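About Zurkus

Zurkus helps people buy robots. More often, Zurkus helps people buy fewer robots than they were planning to, a little later than they'd hoped, with the money left over going to boring things like tables and spare parts. We don't make robots and we don't sell them. We take no commission from anyone who does, and this has kept our holiday card list short.

What we do

You come to us with a job you'd like automated and a number somebody wrote on a whiteboard. We look at the job, then at the number, and then there is usually a pause. After that we put together a purchase plan: what to buy, what to rent, what to leave alone until next year, and what all of it will cost to keep running once the person who was excited about it has changed departments.

Our clients are small manufacturers, packing operations, trade schools and college labs. Most have between 20 and 59 people on staff and one outlet near the loading dock that everybody is fighting over. We know to ask about the outlet.

How we started

Zurkus grew out of the purchasing office at Macedo, a contract packager that once bought a very handsome arm and had nowhere to bolt it down. It spent the winter on a pallet. The arm had been in the budget since December. The table, the mounts, the training and the freight had not, and neither had the door it needed to come through. A few of us wrote up what went wrong, other companies asked for copies, and the write-up became a business.

The Prullotwood bench

We keep a test bench at our Prullotwood shop, and we'd like you to use it before you sign anything. The work on it is simple. Shapes get picked up and put down on a board, many times over, and you learn more about an arm from that than from the brochure. Sorting by color is a good first morning. Telling a star from a cylinder when the two are standing close together is a good first afternoon, and has ended more than one purchase order.

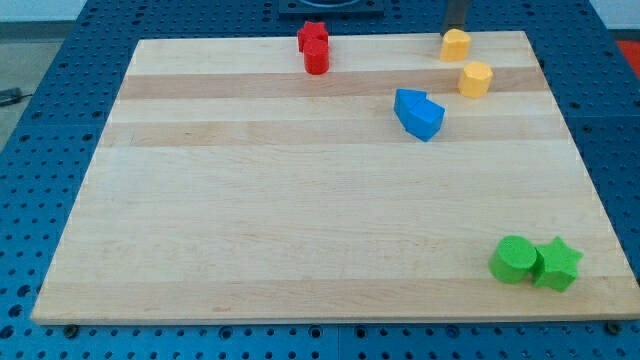 Bench work at Prullotwood: colored shapes in pairs on the maple board.

Bring your own parts on the second visit. Plastic blocks are polite. Your parts are probably oily, floppy or shrink-wrapped, and the supplier's demo will not have included any of those.

What's in a plan

Every plan we write has a page called "Everything Else." It covers the table, fixtures, grippers, cables, guarding, software renewals, and the hours your own people will spend standing next to the thing with their arms folded. It is regularly longer than the page about the robot. Clients tend to skip it on the first read and phone us after the second.

We also keep a price sheet named Vetar, after nothing in particular. It holds 1354 line items, from base plates to replacement fingertips, and we update it by calling suppliers and asking again. Clients get a copy with their plan.

What we charge

A flat fee, quoted before we start. If our advice is to buy nothing, the fee is the same, and we've been told that stings a bit.

Visiting

Bench visits are by appointment and run 8 people at most, including the one who only came for the tour. Closed shoes, please. Parking is behind the building, next to the pallets.

Page last updated 25/06/2018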